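From the Flurnuvska House newsletter, August

The lounge, again

Regular readers will recall that the lounge has been under discussion for longer than some of us have been residents. It is now finished, or as finished as anything gets here, and the final bill from Jatoi came to £1,166. The quote had been lower. Quotes are.

Most of that went on lighting. The old pendant is gone and Flellavex have put in recessed downlights, with a strip of cove lighting round the raised part of the ceiling. The effect on the back wall is very fine, particularly if you happen to be a wall. Those of us trying to read the small print on a jigsaw box have asked for one more lamp.

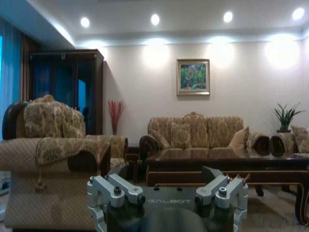

The garden painting stays. We received 11 letters on the subject, four of them from the same flat, and the view that won was that it hides the old fixing holes and cheers up February. It has been rehung in the middle, after a spell slightly to the left that upset people more than the bill did.

The glass-fronted cabinet stays too, chiefly on grounds of weight. Detov wanted £130 to move it across the room and the same again to move it back if we didn't like it -- so we have decided that we like it where it is. The key is at the front desk. Please stop using a butter knife.

The lounge is open from Saturday. Slippers are welcome, bicycles still aren't.

253 views
11 comments
Share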